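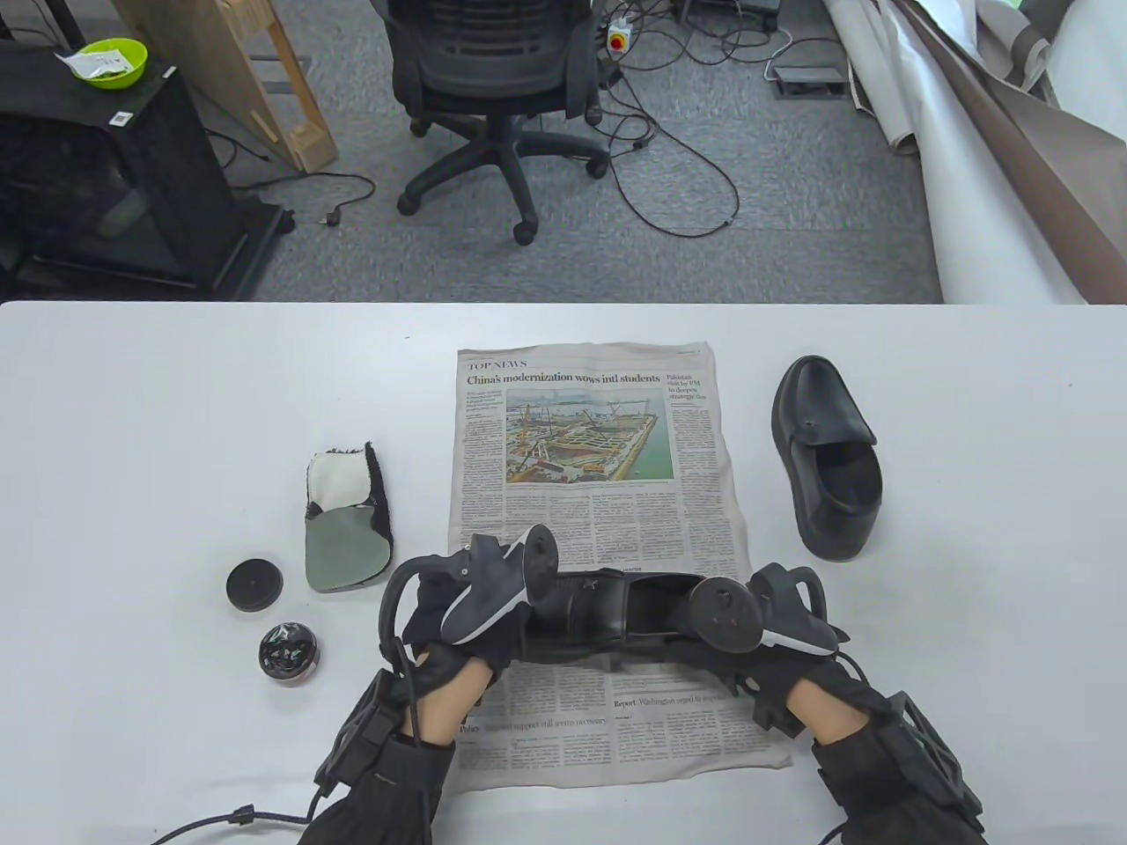 The Stanton Library Consortium has completed its review of newspaper holdings at the three member branches, and this message sets out the changes that will take effect in September. Use of the printed papers varies a good deal by branch. Broadsheets remain the format most often requested by readers who come in for international coverage, and a page with "TOP NEWS" across the head and a large color photograph under the main headline is still what many of them expect to find on the reading table. For this reason the consortium will keep printed international titles at Stanton and Wostivstead. Stokham will move to digital access, with 36 titles available at the public terminals.

A member library wrote to the list earlier with the following questions:

> Could the consortium office please confirm whether Stokham may keep its back issues after the change? We hold almost 3,000 loose issues in the lower stack room and have space for them until the end of the lease. We would also like to know whether patrons may still request a printed copy from another branch, and who pays for delivery.
>
> Periodicals Desk, Stokham Branch

In reply to the first question, Stokham may keep its back issues for the present. Issues already held on microfilm at Stanton should be listed separately and may be offered to other libraries through the Mugo exchange. Local titles are not to be offered or discarded without written approval from this office, whatever their condition.

On the second question, printed copies may be requested through the usual branch loan form. Current issues do not circulate until they are 3 days old. Delivery between branches is charged to the shared transport budget, and patrons should not be asked to pay.

The revised title list runs to 73 entries and will be sent to branch heads separately. Corrections should be returned to this office by noon on the closing date shown on the cover sheet. Please do not reply to the full list with corrections to individual titles.

Periodicals Office
Stanton Library Consortium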